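Why Did the Robot Drop the Cup?

Have you ever picked up a glass of lemonade and felt it start to slide? You probably squeezed a little harder before you even had time to think about it. Your fingertips are full of tiny nerves that feel a slip when it begins, and your hand fixes the problem all by itself. Robots have a much harder time with this, and today we're going to look at a robot in Nanville that had a very bad week with paper cups.

The robot's name was Sternura, and its job was to learn how to clear a table. Pick up a cup, carry it over, set it down, and go back for the next one. It sounds easy, doesn't it? For most of July it went very nicely. Then one afternoon Sternura picked up a cup, swung around, and the cup dropped straight to the floor. It happened again on the next try, and the one after that. Out of 18 cups, it dropped 14. That is a lot of mopping!

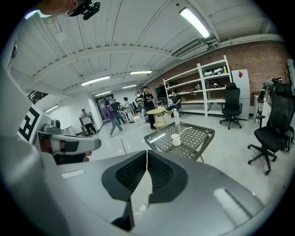

Now, when something goes wrong with a machine, the first thing engineers do is stop it. Sternura has a big red button for that, and pressing it makes the arm hold still – a robot arm is strong, and it doesn't know if your hand is in the way. If you ever visit a robot workshop, stay where the grown-ups tell you to stay, even when the robot looks like it's resting. A robot that is waiting for its next instruction can look just like one that is switched off.

Once everything was still, an engineer named Lino Valentini started hunting for clues. Was the arm moving too fast? He slowed it down, and the cups fell anyway. Was the computer telling the fingers to open too soon? He read through the robot's log, which is a kind of diary that a computer keeps, and the fingers were getting the right orders every time.

So he looked at the fingers themselves. Sternura had soft pads on its fingertips, a bit like the soles of your sneakers. After 2000 pickups the pads had worn smooth, and you know what happens when you run across a wet floor in old sneakers. The robot was squeezing exactly as hard as it always had, but the pads couldn't grip anymore, and Sternura had no way to feel the cup slipping.

Lino put on new pads and tried 6 cups, very slowly at first. All of them stayed put. He also wrote a new rule for the workshop: check the pads every morning before the robot starts work, the same way you might check your bike tires before a long ride.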